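Home | News | Minutes | Plot map | Seed swap | Join us

Minutes of the June meeting, Fagundes Road Allotment Association
2022-06-27
Posted by the Minutes Secretary

The meeting opened with 19 plot holders present and apologies from four more. The minutes of the last meeting were agreed with one correction: the comfrey bed is by the lower gate, and we'd written upper. Sorry to everyone who went looking!

Matters arising

The lower gate has been rehung and swings beautifully. The padlock code changes on the first of the month, and as before it will go out by text. If you didn't get the last one, please check we have your right number.

The wasp nest under the compost bays seems to be empty. We'll leave it be and look again in the autumn.

Water

A long item, but a good one. The second tank is in, plumbed and filling from the roof of the big shed, and after that one night of heavy rain it was nearly a third full, which cheered us all up no end. Several people asked if the hosepipe rule still stands. It does: cans only from the tanks, hoses only from the mains tap, and nothing left running while you wander off to chat (we all know how long a chat can take).

The plots at the Hindach end still get a poor trickle from their tap. A new washer was tried and made no difference. It was agreed to dig down to the joint by plot 16 and see if the pipe is crushed there. Spades at ten on Saturday, tea provided.

Seed potatoes and the bulk order

The potato order from Sodano came in well in March and the earlies are now being lifted. What a crop! Reports from round the table were glowing, apart from two plots with scab, both on the chalky strip. One member has had such a haul from a single row that half the street is eating them.

We talked over whether to order the same again. The second earlies were thought a bit watery for boiling but lovely roasted. The maincrop isn't up yet, so it was agreed to hold off until September and then ask everybody. The order needs to reach £300 to get free delivery, and we managed that easily this year with onion sets and a few sacks of chicken pellets thrown in.

Seed swap

The swap table did very well at the spring open day and we'd like to run it again in the autumn, with saved seed as well as packets. Please start thinking now about what you might let go to seed. Broad beans, peas, French beans, lettuce and tomatoes are all easy and mostly come true. Squashes cross with anything that looks at them, so label those with a warning.

Envelopes, please, with the name of the plant, the variety if you know it, and the year. Last time we had a handful of mystery packets, one of which has grown into a very handsome row of something purple on the shared bed. Guesses so far are orach and a kind of amaranth.

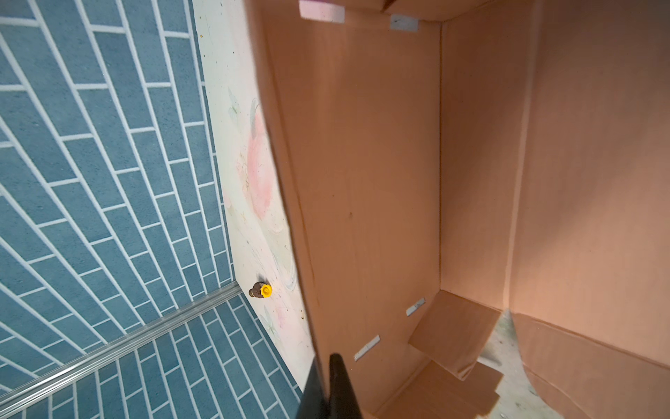

Bastable asked whether saved seed ought to be kept in the shed at all, given how hot it gets in there by August, and said that beans stored in a cool hallway had come up far better than the same beans left under a tin roof. General agreement. It was decided that seed should stay at home with whoever saved it until the morning of the swap, and that the shed would be used for pots, labels and the tables.

There was then a lively talk about drying. Some shell their beans straight away, others hang the whole plant upside down, and there were strong feelings on both sides. Somebody will write up both methods for the newsletter.

Shared bed

The shared bed looks wonderful. The strawberries have been netted and, for once, we beat the blackbirds to a fair few. The broad beans had blackfly at the tips, which were pinched out. The courgettes are just starting, so please pick them small, even if it isn't your turn on the rota, or we'll be overrun by the middle of the month.

The rota has gaps on 7 evenings in July and August. It's watering and a bit of weeding, roughly half an hour each time, and you go home with whatever is ripe. The list is pinned inside the shed door.

Paths and plots

The path behind the Rorkavell hedge is overgrown again and the brambles are catching people's sleeves. We can't cut the hedge itself until nesting is over, but the brambles on our side can be tied back or snipped at knee height. It was agreed to do it on the same Saturday as the pipe.

Two half plots have come free. Both are weedy but have good soil, and one has a mature gooseberry and a very fine rhubarb crown. They'll be offered to the top of the waiting list this week.

A reminder that carpet must not be used to cover ground. Cardboard is fine if the tape comes off first.

Summer supper

Yes, we're doing it! Bring a dish made with at least one thing from your plot, and a chair. Last year's beetroot cake was requested by several people at once. Barbecues to stand on the gravel only. If it's wet we'll squeeze into the big shed.

Any other business

Could whoever borrowed the long-handled loppers please put them back on their hook.

A member asked about growing sweetcorn in blocks or rows. Blocks, said everybody.

The next meeting will be at the end of July, same time, outside if dry.

Back to top | Older minutes | Contact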